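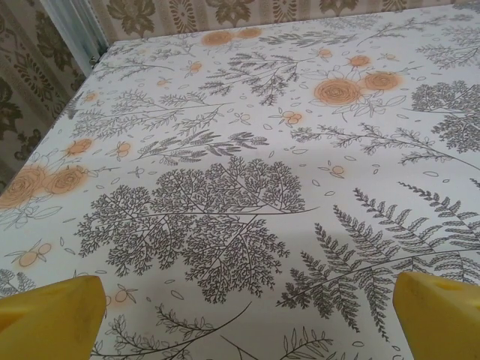

Ferns and orange roses against the old damask paper, dining room end.

Print this message | E-mail this message

Subject: Re: [penbridge-rooms] Patterned table cover with patterned walls?
List: Penbridge Rooms and Furnishings

> Hello all, I'm fairly new to the list so please forgive me if this has come
> up before. We have moved into a house at the Iltden end of town and the back
> room has a very busy wallpaper, big scrolling shapes in a sort of mustard.
> It's in good condition and I have grown fond of it, against all
> expectations. My trouble is the table. The top is badly marked from the last
> owners (rings, a burn, something that may be nail varnish) and I want to
> cover it for everyday use. My sister says it must be plain or we shall all
> get headaches. I keep being drawn to flowery ones. Has anybody put pattern
> with pattern and lived with it? Also, how much should hang down at the
> sides? I have ordered from Owino before and they cut to length, but I never
> know what to ask for. Thank you in advance, and thank you for all the help
> with the curtain rail, which is still up.

Hello, and I'm so glad the rail is holding!

I've been meaning to reply since I saw your message come round at breakfast, but we had people coming and the day rather ran off without me, so here I am at last with a cup of tea and far too much to say on the subject.

Yes, I have put pattern with pattern, and I'm very happy with it. My wallpaper is the damask sort, beige behind with medallions in a brown that leans towards olive, and stripes running up between them with their own bits of decoration. It was up when we came and I spent our first winter planning to strip it. Then I got a corner of it loose, looked at the wall underneath, and pressed the corner back down again. We have been friends ever since, the paper and I.

For a long time I had a plain cream cover on the table and I have to tell your sister, with love, that it didn't calm anything down at all. It just looked like something left out to be painted. Every crumb showed on it too. So last August, when it had gone past saving, I thought I would please myself, and I chose the white one with grey ferns all over it, and soft orange roses, and little clusters of orange berries dotted about. The ferns are drawn in line, like the plates in an old plant book, and there's one big branching thing that spreads out like a tiny tree and which I've decided is a maidenhair. I'm told by a gardening friend that I may be wrong. I shall go on calling it that.

I think it gets along with the walls for a couple of reasons, though I only worked them out afterwards and can't claim any cleverness. The wallpaper is all formal shapes that repeat very properly, and the table has stems wandering off in whichever direction they fancy, so the eye doesn't try to join them up. And there's a lot of white left showing on the table. I did look at a darker one, a Geser design with plums and leaves packed in tight, and I borrowed a sample and lived with it for two evenings. Lovely thing, but with our walls it was like sitting inside a cushion.

The orange worried me more than the ferns did. There's none in the paper whatsoever. But it's a gentle orange and it sits nicely with the brown, and I find I now buy napkins to go with it, which is an expense I hadn't planned for.

If I were you I would ask for a sample, the biggest they'll send, and lay it on the table up against the wall. Look at it in the morning and then again with the lamps on. My mustard-coloured things all change completely under a lamp, so yours may as well. A sample the size of a playing card is no use with a big pattern, you'll get half a leaf and a bit of background and be none the wiser.

Now, the overhang. Measure the top itself first, both ways, and write it down (I carry mine in my purse: 108 centimetres across, which I have recited to shop assistants up and down the county). Then sit down in a chair at the table and see where your lap comes. For every day I like it short, a hand's width or so, because anything longer gets caught in the chair arms and the small visitors pull on it. For Christmas I put a proper long cloth over the top and take it off again on Boxing Day. Remember to add the drop at both sides. I once added it at one side only, and had a cover that fitted beautifully so long as you stood by the window.

Do check the repeat, too. With a large design you may want a rose or whatever it is to fall near the middle, and that can mean ordering an extra 5 centimetres or so to play with and trimming it yourself. Big sharp scissors, and draw your line on the back first.

As for the marks on the top underneath, I would put a layer of soft felt down before the cover goes on. It stops the plates clattering, and you won't feel the edge of that burn through it. Mine is in 2 pieces butted together and you can't tell.

Please do let us know which one you go for. I'm firmly on the side of the flowers, in case that hasn't come across, but I expect your sister will be writing to the list next.

Warmest wishes from the other side of the river

Print this message | E-mail this message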